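Nillport Forum > Home and Kitchen > Storing dried beans and flour, moths again

kestrel_pan
Mon 1 November
Hello all. I have pantry moths for the second time this year. In February I threw away all the flour and washed the shelves with vinegar, and I thought it was finished. Now there are small webs in the red lentils. I buy from Jakubowski in big paper bags, because 400 grams of lentils is gone in one week at our home.

My plan is to move everything dry into plastic boxes with latches on the sides. I like them because the walls let the light through and I can see when the rice is getting low.

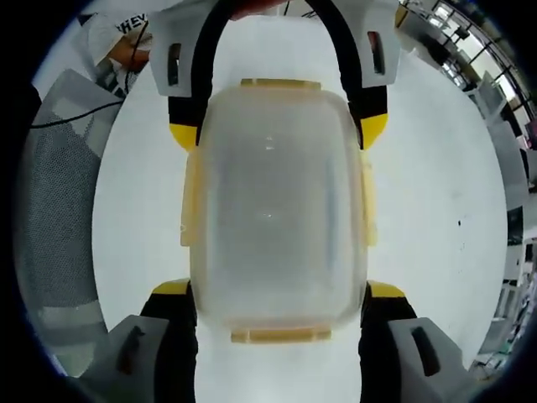 My question is about the seal. Some people write that moth larvae can pass under a lid if there is no rubber ring. Is this true also for lids with latches? I don't want to buy 2,000 grams of flour again and feed it to insects.

dorrit88
Yes, it is true. The young ones are very thin. I had Vimora boxes without a ring and found larvae inside after one month. Go for glass jars with a rubber ring and stop worrying.

kestrel_pan
Thank you, but glass is heavy for me and my shelf is high. I also have some flat boxes with clear lids for seeds and nuts. Until now they stay closed the whole week and I saw no webs in them, but maybe this is only luck.
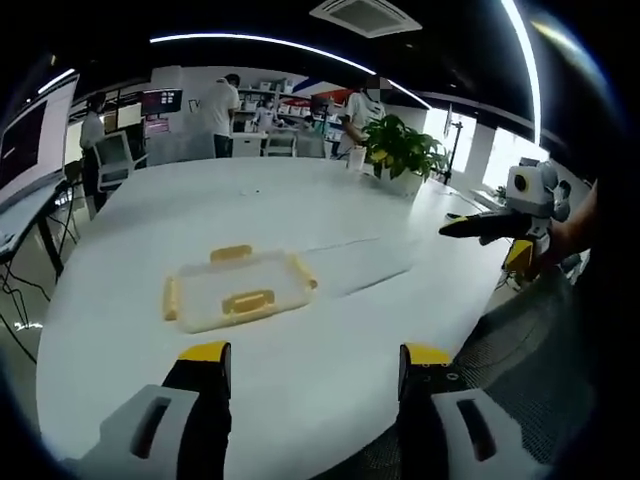 mossbank disagrees with the glass advice. I kept flour in plastic for years and never had moths in it. In my opinion the eggs come home with the food, so the box is not guilty. Put every new bag in the freezer for four days – then the box matters much less.

dorrit88
Freezing helps, I agree, but it does nothing against the moths which already fly in your kitchen. You need both.

tallow
I use Cladaner traps, the sticky paper ones. They catch only males, so please don't think the problem is solved when the paper is full. Look also behind the shelf paper and in the screw holes.

kestrel_pan
I didn't think about the screw holes. My freezer is small, so I will freeze one bag at a time and start with the lentils. Does anybody know if bay leaves do something? My neighbor swears on them.

mossbank
Good for soup.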